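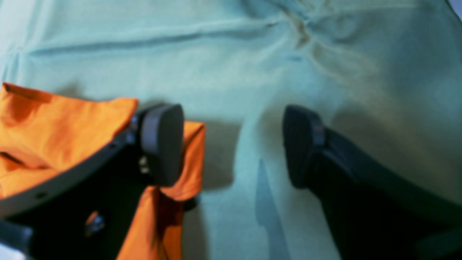 2. Linen Sorting and Folding, June

This section covers work at the Nellby site under the Mathur grant. The sorting room remained open throughout the month, and folding continued on the covered tables. Orange cloths are kept apart from the pale teal sheeting, as agreed with Halina Pawlak in the spring.

Output for the month was 300 cloths folded and shelved, against a target of 300. A further 75 were set aside for mending and will be reported in the next period. Large sheeting continues to take longer than planned - creases have to be smoothed by hand before the first fold, and two people are needed for the widest pieces.

Rosimeire Frota has revised the folding guide so that corners are squared before a cloth is turned. The Dorkness store has asked for 100 cloths per delivery, beginning on a Thursday to be confirmed.

Spending is within budget. We request approval to move the unspent travel amount to shelving.

Submitted by Prakash Iyengar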